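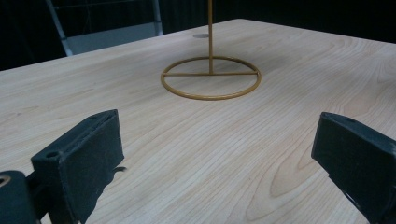

Thin-rod objects: how many demos before you stop?
Posted by Emlyn Prothero in Data Collection, May

Task is grasp the gold stand by its upright, hand-held gripper, wrist view only. I have 325 demos. The ring foot gets picked up reliably by the detector. The rod doesn't, and its top is out of view at the start pose.

skedetti_ops
Start further back. If the policy never sees the top of the rod it has to guess the height.

Whiteley
Disagree. We kept the close start at Arkthorpe and varied the approach angle instead. 400 demos, five start poses. Backing off costs you pixels on a rod that thin.

skedetti_ops
Five poses on one tabletop is still one tabletop. Pale grain under a mustard-coloured ring is low contrast. I'd change the surface before adding more.

Emlyn Prothero
Noted. I threw out 11 for lost tracking, so the usable count is lower than I gave. Will record 100 on a dark mat, same start pose, and train both ways.

Whiteley
Keep the two sets labelled separately.

6 replies · 2 shares
Contact | © Vondatar Forums | Back to top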